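Blog > Household Matters > Kitchen and Larder

On the Keeping of Flavourings and Small Bottles

14 shares | 3 comments

It has been the practice of this household for some years to review the contents of the larder each July, when the shelves are at their lowest and the preserving season has not properly begun. The review concerns itself chiefly with the small bottles: vanilla, almond, peppermint, orange flower water, the bitters, the vinegars bought for a single recipe and the food colourings that accumulate at Christmas. I set down the arrangements now in force, as several readers have written to ask for them.

The first matter is the date of opening. A manufacturer's date refers to the sealed product and is of limited use once the cap has been removed. Every bottle in the larder therefore carries a paper label with the month in which it was opened, written in pencil. Pencil does not run when a damp hand takes hold of it, and it may be rubbed out when the bottle is refilled. Labels are fixed at the back so that the name remains legible from the front of the shelf.

The second matter is light. Vanilla extract and the citrus oils should be kept in the dark, and the shelf beside the kitchen window, though convenient, was given up after an orange oil bought from Stubbs developed a flavour closer to furniture polish than to fruit. The shop was good enough to replace it. Since that time all oils have stood in the lower cupboard on the north wall, well away from the cooker.
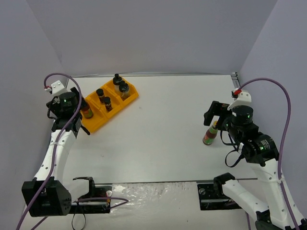
Sugar-based syrups require a different approach. A plain syrup made with equal weights of sugar and water is best kept in the refrigerator and used promptly. I make mine with 500 grams of each, which fills 2 bottles of the size we use and leaves a little over for the cook. A richer syrup will last longer but is inclined to crystallise at the neck, and the cap must be wiped each time or it will not be persuaded to open again. Cordials are treated in the same way and are never returned to the larder once opened.

Vinegars give very little trouble. The cloudy matter which sometimes gathers in an unpasteurised cider vinegar is harmless and may be strained out through muslin. Herb vinegars are another question, as the leaves must remain fully covered; where they stand proud of the liquid they should be taken out. Tarragon has been the most successful with us and basil the least. A batch of basil vinegar made from the Catia plants, which were so handsome on the sill, turned the colour of a puddle and tasted of one.

Readers will be aware of my reservations concerning alcohol-free vanilla. I have since tried the Vasora, at the urging of my sister, and am prepared to state that it performs acceptably in custard and in anything else that is not baked for long. In a sponge it disappears. The alcohol-based extract remains the standard in this kitchen, and the recipe index, which now stands at 223 entries, has been written on that understanding.

There remains the matter of disposal. It is a common failing to retain a bottle for the sake of the last half inch, and I am as guilty as any. The rule adopted here is that a flavouring opened for more than two years is smelt, tasted on a sugar lump and, if found wanting, poured away. The bottle is washed in hot soapy water, rinsed twice and left upside down overnight before it is put to further use. Rubber seals hold the smell of peppermint indefinitely and should be discarded.
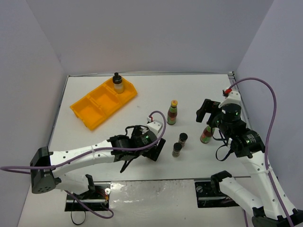 Rania Ramadan wrote last month to say that two years was far too generous for rose water, and that hers was replaced every spring without exception. She keeps it in the refrigerator door and considers the larder quite unsuitable. I accept the correction as regards rose water. On orange flower water we continue to differ, as mine has kept its scent in the cupboard through two summers – though neither was a hot one.

The review this year resulted in the removal of seven bottles, among them a green colouring which no member of the household could recall buying. The next post will deal with dried pulses and the storage of flour.

Comments (3)

Bemamlow
Thank you for the note on pencil. Mine have all been done in felt tip and are now a uniform blue smear. May I ask whether the almond extract is subject to the same two years?

Author's reply
It is, although I have known it to last rather longer. The sugar lump will settle the question.

Rania Ramadan
I remain unmoved on the orange flower water. Please try a fresh bottle alongside the old one and report the result.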